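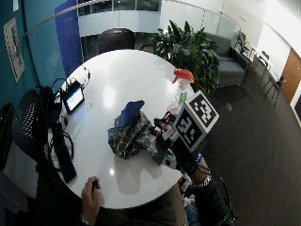 What is a glove-type gripper trial, and does it say how well a robot hand will do the same job? It is a bench comparison in which a person does a handling task while wearing an instrumented glove, and the record is then set against what a robot gripper does with the same objects. It says a good deal about how people handle things. It says much less about the robot hand than is usually claimed for it.

Glove-type gripper trial

A glove-type gripper trial (also glove trial, or worn-sensor comparison) is a way of testing robot grippers against a human baseline. The wearer's hand carries a sensor kit, often with a square printed marker on top so that a fixed camera can work out where the hand is and which way it is turned. The grippers under test are later run on the same objects, and the two sets of motion are compared.

Equipment

Setups vary a great deal. At the cheap end, a glove trial can be run on an ordinary table in an office lounge, with a tablet and a keyboard within reach and the sensor kit wired by cable. Black-and-white block markers are common because they are easy to print and most tracking software can read them. They also fail in well-known ways. A shiny tabletop throws back ceiling lights, a wide lens bends straight edges near the rim of its view, and a marker tilted too far from the camera gives a poor estimate of its angle. Supporters of the method treat these as calibration problems. Calibration does help with the lens. It does nothing for a marker the camera can't see.

Cables are a further source of error. A cable running back along the forearm pulls on the hand, and wearers learn to move around it. Few published trials report how the cable was routed.

Objects

Soft goods such as fabric bags are a frequent choice, along with household items like spray bottles. Soft objects are popular with gripper makers because two-finger and suction designs behave very differently on them. They are hard to reset. A crumpled bag never falls the same way twice, so two runs described as identical may have started from different shapes. Trials on rigid objects are easier to repeat and attract less attention.

The Rivenier comparison

The best-known example within the field is the comparison carried out at the Rivenier workshop, which set 3 grippers against a gloved wearer over 864 grasps. The grippers were the Admont two-finger, the Pacheco soft hand and the Unwood suction cup. The first report ranked the Pacheco highest on fabric and the Admont highest on bottles, and described both as "close to human."

Iqra Ansari, who reviewed the records, disputed that phrase. She pointed out that "close" had been measured as distance between hand paths, so a gripper that followed the wearer's path and then dropped the bag scored better than one that took a longer way and held on. When she scored the same runs on whether the object was held to the end, the Pacheco kept its lead on fabric, but the Admont and the Unwood changed places on bottles. Her notes also record that 9 runs had been left out of the original tables with no reason given.

The workshop answered in February with a revised table. It restored the missing runs and kept the path score as its headline figure.

Criticism

The main objection is that a gloved human hand is not a neutral yardstick. The glove dulls touch, the added weight slows the wrist, and the wearer can see the whole table while most gripper cameras cannot. A second objection is sample size in people: the Rivenier work used 5 wearers, all of them right-handed, and still spoke of "human performance" in general.

Defenders reply that glove trials are quick and cheap, and that they turn up awkward objects early. That much is fair. Whether the scores should be used to choose between products is a separate matter, and no trial has yet followed its top-ranked gripper into daily use and reported back.

See also: Fiducial marker; Suction gripper; Teleoperation; Grasp scoring

Last edited 2026-10-29 | Contact the editors | Copyright and reuse | Back to top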